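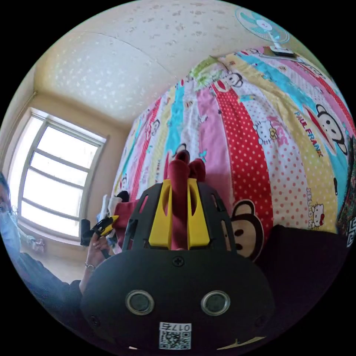 Figure 7. Hand-held gripper over a bed, fingers upright, with dark red fabric behind them.

September
Prepared by Mayuree Suwannarat, Tooling Documentation. Reviewed by Manouchehr Bahrami.

7. Checking and Importing Hand-Held Recordings

7.1 Purpose

This section explains how to bring recordings of fabric handling into Culta, check them, and pass them to the Tilahun planner. It applies to work on beds, sofas and other soft surfaces. Recordings made on hard tabletops follow Section 6, which uses a different set of contact limits.

The operator must have an account with import rights. Viewing rights alone are not enough, and the import menu will appear gray.

7.2 Before You Begin

1. Close any open Culta session on the workstation. Two sessions writing to the same project folder will damage the index.
2. Confirm that the Volton time service is running. The status light in the lower corner of the main window should be green.
3. Open the project settings and set the surface type to Soft. The default is Hard.
4. Load the calibration file for the gripper that made the recording. The number on the gripper sticker must match the number in the file name. If the sticker appears reversed in the video, turn on Mirror View before reading it.

CAUTION: Do not load a calibration file from another gripper, even as a temporary measure. The finger opening will be computed wrongly and the error will not show up in the import report.

7.3 Importing a Recording

1. Select Import, then Hand-Held, and choose the recording folder. Do not choose single files.
2. Enter the task name exactly as it appears in the task list. Spelling and capital letters both count.
3. Set the minimum length to 300 video frames. Shorter recordings are moved to the Held folder and may be reviewed later.
4. Press Start. Progress is shown in the lower panel. The window may stop responding for a short time while the index is written - this is normal, and the program should not be closed.
5. When the import ends, open the report and read every line marked Warning. Lines marked Note may be ignored.

NOTE: Error 136 means that the video and the motion track do not begin at the same time. Restart the Volton time service and import the folder again. If the error returns, send the folder to the support desk without changing its contents.

7.4 Checking Finger Tracking

Culta finds the gripper fingers by color and shape. Brightly colored bedding can confuse this step, above all when a quilt has yellow areas close to the fingers. A bright window may also cause the camera exposure to shift as the gripper turns.

1. Open the recording in the Track view and move to the first grasp.
2. Check that both finger outlines follow the fingers and do not jump to the bedding.
3. If an outline jumps, draw a region around the fingers and press Retrack. The region should be kept as small as possible.
4. Turn on Person Mask. Hands, faces and clothing are then left out of the position estimate.
5. Mark the grasp start and the grasp end by hand wherever the fabric hides a fingertip. Automatic marks are not reliable for folded cloth.
6. Save the track under a new version number. The original track is kept.

CAUTION: Retrack replaces all hand-made marks within the selected range. Save before using it.

7.5 Sending Tracks to the Planner

1. Select the approved tracks and choose Send to Tilahun.
2. Confirm that the port is set to 3735. Sites that use the Jarkard gateway should leave this field blank, as the gateway supplies its own value.
3. Choose Preview and watch the planned path at half speed. The path should approach the cloth from above or from the side, and should not pass through the bed surface.
4. Reject any path that passes through the surface and return to 7.4. The usual cause is a grasp start marked too late.
5. Press Approve. The name of the operator is stored with the path and cannot be edited afterward.

NOTE: Approved paths are locked for training use. To withdraw one, file a request with the project lead and state the version number of the track. Withdrawal of a path does not remove the recording from which it was made.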